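**Subject:** Re: [facilities-notices] Floor care supplies, Wodstead building: brooms, dustpans and wastebaskets

To all subscribers:

The Facilities Office thanks those departments that responded to the January notice. The reply below addresses the points raised by the Weltville site and confirms the arrangements that will apply to both buildings from Friday.

On Friday, the Weltville site office wrote:

> Our corridors and side rooms were supplied with the older long brooms and the separate metal pans. Several departments have asked whether these may be kept in use until they wear out. We would also like to know whether the wastebasket is to stand beside the door or be stored with the broom, as the January notice says one thing in the text and another in the table. Finally, please confirm which account is to be charged for replacements. Our last order of brush heads came to 619 and was returned to us unpaid.

**1. Older equipment.** Departments may keep the older brooms in use until the bristles no longer reach the floor evenly across their full width. They should then be returned to the supply room and will be replaced one for one. Metal pans with a bent front edge should be returned now. A bent edge leaves a line of grit behind and has scratched tile in two of the Weltville side rooms.

**2. Position of the wastebasket.** The text of the January notice is correct and the table is in error. The wastebasket stands against the wall beside the door, clear of the door swing. It is not to be stored with the broom. A corrected table will be posted to the list archive.

**3. Sweeping of tiled rooms.** Tiled rooms are to be swept toward the door. Paper scraps should be gathered into one place before the dustpan is set down, and the pan should lie flat with its front edge against the tile. Please do not sweep paper into the corridor for the evening round to collect. The evening round begins at 5 p.m. and covers corridors and stairs only. 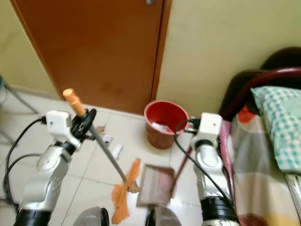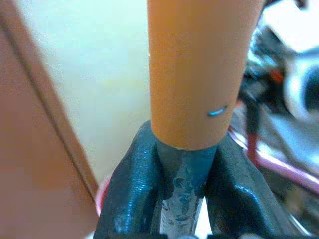 *Tiled room, Wodstead building. First picture: orange broom and dustpan, with the red wastebasket by the wall. Second picture: close view of an orange rod.*

**4. Accounts.** Replacement brooms, dustpans and brush heads are charged to account 2331 at both sites. The Weltville order for 619 was returned because it carried the old Ishida supply code. It should be resubmitted with the new account number and the same item list. No new signature is required.

**5. Wastebasket contents.** The round wastebaskets in tiled rooms are for dry paper and sweepings. Food waste, liquids and glass go to the bins at the loading entrance. Liners are optional for dry paper. Where a department chooses to use them, they may be drawn from the supply room in packs of 4.

**6. Storage.** Brooms are to be hung by the handle or stood with the bristles upward. A broom left standing on its bristles will take a set, and almost all of the brush heads returned from the Lurnivard annex last term had been stored in this way. Dustpans may be hung on the same hook where there is room. Rooms without a hook may request one through the usual maintenance form, marked "floor care."

Departments that have not yet sent in their count of brooms and pans are asked to do so by reply to the Facilities Office address and not to the full list. Please give the room number with each item.

Facilities Office
Wodstead and Weltville buildings

---
You are receiving this message as a subscriber to facilities-notices. Requests to join or leave the list should be sent to the list owner.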